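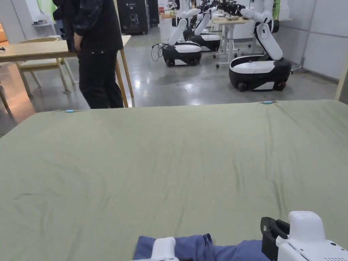 Wrinkles are not a punishment, whatever your grandmother may have said. They are just what happens when cloth gets squashed and then stays squashed. Even a sheet spread out over a big table and held along the back with little blue clips keeps a few creases, and a sheet like that has had a lot of attention. The shirt at the bottom of your drawer has had none.

To see why, you need to think very small. A T-shirt is usually made of cotton, and cotton comes from a plant. Each thread is a twist of thin hairs called fibers. Inside the fibers are long chains, far too tiny to see, and the chains hang on to each other sideways. When you bend the cloth, some of them let go, slide along, and grab a new neighbor. Now they are quite happy in the bent position. You may not be, if it is picture day.

Water makes the sliding easier. Heat helps too. A warm, damp shirt left in a heap is therefore busy learning the shape of the heap, and it is a very good student.
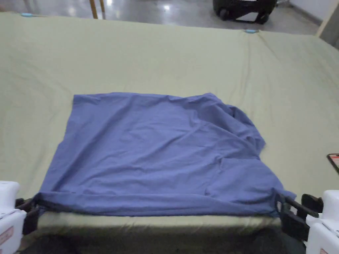 So how do you fold a shirt without teaching it anything bad? Start with a flat place bigger than the shirt. Your bed will do. The dog's bed will not.

Lay the shirt face down. Find the hem, the sewn band along the bottom, and take one end of it in each hand. Give it a gentle tug sideways, then smooth the cloth with your palms, working from the middle out. Most lumps are only cloth lying on top of more cloth, and they can be talked out of it.

Fold one side in, then the other, sleeves and all. Bring the hem up to the collar. Turn it over and admire it for as long as seems polite.

Yes, folding makes creases too. But they are straight ones, and grown-ups have decided that straight creases are neat and crooked creases are a disgrace. Veronika Veres, age 6, wrote to ask us who made that rule. We are still looking into it.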